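Section 11. Setting price alerts and stop orders in Mesik Trader

Use alerts when you want to be told that a currency pair has reached a level. Use stop orders when you want the position closed for you. You can set both on the same pair.

To set a price alert:

1. Open the Watchlist tab and select the pair.
2. Click Alerts, then New.
3. Enter the trigger price. For yen pairs, enter the price to three decimal places. A trigger of 116 is saved as 116.000.
4. Choose Bid or Ask. The default is Bid.
5. Click Save. A bell appears next to the pair.

Note: An account can hold up to 200 active alerts. Expired alerts do not count toward the limit.

To attach a stop order:

1. Open the Positions tab and right-click the position.
2. Select Add Stop.
3. Enter the distance in pips or the exact price. The minimum distance is 20 pips.
4. Check the estimated loss shown under the price box.
5. Click Confirm and enter your PIN.

Caution: A stop order becomes a market order when the trigger price is reached. Around central bank announcements the fill may be well away from your price. Review open stops before any scheduled rate decision.
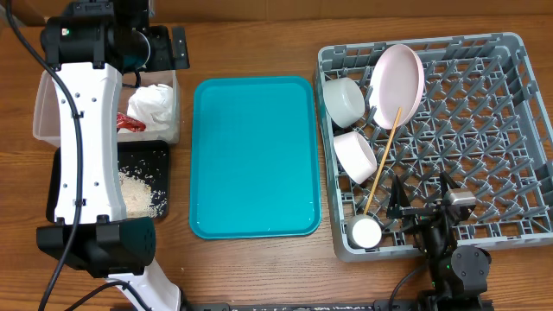
Stop orders are kept on the Mesik server and stay active when the program is closed. Alerts run on your own computer and need the program open. If you trade several pairs, sort them into watchlist groups before you add alerts, one kind of thing to a group, the way the bin, the two trays and the dish rack are kept as separate containers on the table. Group names can be changed later without affecting saved alerts.

Customers who reach Mesik Trader through Rutberg or Ostrowski accounts must turn on server time under Settings > Clock before using expiry times. See Section 12 for trailing stops.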